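# The January table

2019-01-05

Tree's gone. Cards are in a bag by the door. What's left is the table, and the table is the problem, because for two weeks it was where everything went. Tape, batteries, half a cheese, somebody's gloves.

So this month's home pages are about clearing one surface. Just the one. We did ours at Lillden, the house the magazine borrows for these things, built 1958 and never quite warm, and we did it in a morning with the kettle on.

The rule first. Take off everything. Yes everything, even the bowl that lives there. Wipe it down, warm water and a drop of washing-up liquid, dry it with an old tea towel. White tops show every ring so do it twice. Then stand back and leave it alone for as long as you can bear. Most people last as long as a cup of tea.

Then things come back, slowly, and each one has to argue its case.

A cup. A lime. A glass bowl. Those were our first three and we'd keep them. Pale blue plastic for the cup, nothing precious, the sort you can drop. It looks better on white than any of the good china we tried, and we tried plenty. The lime is there for colour, and then for the gin. 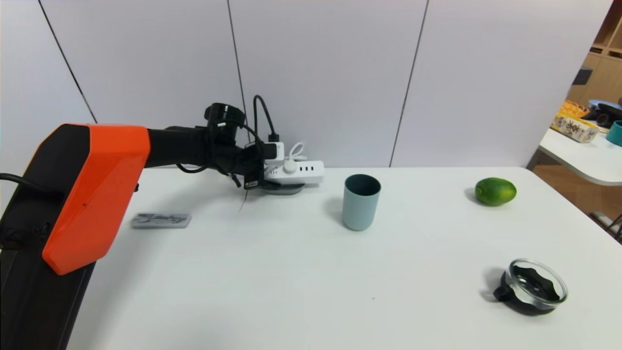 Glass bowls are a cheat and we love them. You get the bowl but you also get the table through it, so it takes up less room to the eye than a china one the same size. Shallow is best. Deep ones turn into a bin for receipts by the end of the week, ours did, twice. If you must put keys in it, put only keys.

Space between things matters more than the things. Push them all to the middle and you've got a pile, a polite one, but a pile. Let the fruit sit back near the wall and bring the bowl forward. Leave a good stretch of bare top where a person could put down a plate, or a newspaper, or their elbows.

Now the wires. Every table has them now and pretending otherwise is how you end up with a phone charging on the floor. A white power strip on a white table dissapears far better than a black one, and one with its own switch saves crawling about underneath. Coiled leads are tidier than straight, though they do tug. Keep all of it well away from the cup, please. We had a letter in July from a reader in Kushnir Row who lost a radio to a glass of squash and is still cross.

Paper next. Post, packets, the instructions for something. Flat things are the worst offenders as they look so harmless. One flat packet on a table is nothing. Then a second goes on top, then a magazine (sorry), and by Easter you have a heap with a fern on it. Give flat things a shelf. We used the Reltance letter rack, nine slots, which sounds a lot and is full already.

A word on the wall behind. Plain panelling does half the work for you, white especially, and the joins give just enough line to stop it feeling like a clinic. If yours is papered in something loud then go quieter on the table. One piece of fruit, maybe. If yours is plain you can be braver, and anything green will sing.

What we tried and took off again: a candlestick (church), a stack of books (nobody was fooled), a tray. The tray was a shame. Prodby do a nice round one and we wanted it to work, but a tray on an empty table only tells people there's a place to dump things. Back in the cupboard. A plant stayed for an hour then dropped leaves in the milk.

Cost of all this, if you have a cup and a bowl already, is the price of a lime. We bought a bag of 12 because the shop was out of singles, so lime in everything at Lillden till the end of the month. Change it when it goes yellow and soft, or slice it up before then, and don't let it sit until it's a stone. Lemons last longer but look a bit obvious. Pears are lovely for two days.

Keeping it clear is the hard bit and we've no magic. Last thing at night, lights going off, walk past and take away whatever doesn't belong. Doesn't matter where it goes as long as it isn't back on the table in the morning. Miss a night, fine. Miss a week and you're starting again with the tea towel.

If you've a small table, fold-down or the sort that wobbles, same idea but with fewer things. Cup and fruit, no bowl. If it's a big one, resist. A large bare table feels odd for the first few days, then you start laying things out on it, a map, a jigsaw, a shirt that needs a button, and you put them away afterwards becuase you can see where they came from.

Next month: the hall cupboard. Bring a torch.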